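Pink plastic cups keep tipping over on a white table – weight them or replace them?

Posted by Gemma Pickering in Home and Kitchen, August 29, 2021
357 views

I have a set of pale pink plastic cups that I use for squash when my sister's children come over. They are narrower at the bottom than at the top and weigh next to nothing. On our white table they go over at the slightest knock, and then they roll. I don't want to glue anything to them as they get washed and stacked. Is there a simple way to make them steadier, or should I give up and buy something else? I'd also like to know how to get orange squash marks off the inside.

Roy Fothergill
Get heavier cups.

Dorothy Lambert
I ran the teas at Lockwood playgroup for a long time and we had the same trouble. Cups that taper towards the base are made that way so they stack, and the price you pay is a small foot. A few things helped us:

Fill them no more than half way. A full one is top heavy.
Put a thin rubbery mat under each place. The sort sold for lining drawers is fine, cut into squares, and it rinses clean.
Keep them away from the table edge, a good hand's width in.

For the marks, mix bicarbonate of soda with a little water, leave it on for an hour and wipe round with a soft cloth. Don't use a scourer. It scratches the plastic and the next lot of squash goes straight into the scratches.

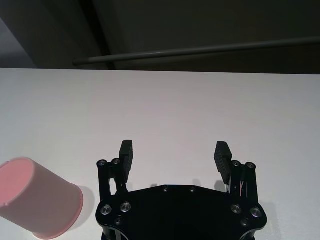

Pale pink cup on its side on a white tabletop, matt on the outside and a deeper pink inside.

Malcolm Wragg
Agree with Dorothy about the mats, although ours at Urley curled up at the corners after 3 or 4 washes. Drying them flat under a tray sorted it out.

One thing to add – check the bottoms. Put an empty cup on a flat surface and press the rim lightly on one side, then the other. If it rocks, the base has warped, usually from the dishwasher, and no mat will cure that. We threw 2 out and washed the rest by hand from then on.

Gemma Pickering
Thanks. One of mine does rock, so that one can hold pencils. I'll try the drawer liner for the others.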